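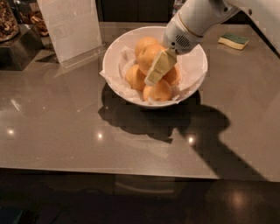
Arm over the fruit bowl, pale yellow block still in the gripper

Gripper wont let go of soft block over bowl
posted by prarer_bench

Home build, single arm on the kitchen counter. Task is pick up the yellow block, put it in the bowl with the oranges. Pick is fine. On the way down the low end of the block touches the fruit and the arm just stops there, gripper stays shut. No error. Force limit is set to 30, speed 40 percent. Same thing with the napkin in the bowl or without. Out of 20 tries last night maybe 3 let go. Any ideas?

Väisänen
Your release is probably tied to reaching the target height. Block hits fruit first, height never reached, so no open command. Had this in August on mine. Add a second condition: contact force over threshold for 301 ms = open. Also raise the target, looks like you measured to the bottom of the bowl, not the top of the pile. Block is tilted too so the low corner gets there way early. Grab it nearer the middle.

nesterberg_shop
take the fruit out and try again

clulladport
Agree with first reply but check the fingers too. Soft stuff sticks. I put a strip of baking paper on mine, changed it evry few runs. And drop speed to 20 for the last bit or you'll be chasing oranges across the counter.

prarer_bench
Was the height. Target was bowl bottom, yes. Doing the contact thing tonight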